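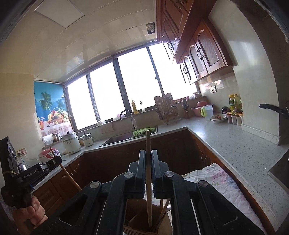
Wooden chopsticks and their holder: care notes

Wash chopsticks by hand in hot water with a drop of dish soap. Roll the bundle between the palms, then rinse each stick separately under the faucet. Do not soak. Wood left in a full sink takes up water through the end grain and starts to split at the tip.

Dry with a cloth, then stand the sticks in the holder with the eating ends up. Spread them out. A tightly filled holder dries slowly at the bottom, where mold starts. If the holder is also wood, check the inside of the base every 2 weeks and empty out any water.

Deodorizing: dissolve one tablespoon of baking soda in 500 ml of warm water, dip, wipe, rinse.

Oiling: food-grade mineral oil, thin coat, twice a year. Leave overnight and wipe off the excess. Do not use cooking oil, which turns sticky. Lacquered sticks need no oil.

Discard any stick with a crack, a dark soft spot or a rough tip. Light fuzz can be sanded off with fine paper, working along the grain.

Keep the holder away from the rice cooker's steam vent.

Last revised May 22, 2022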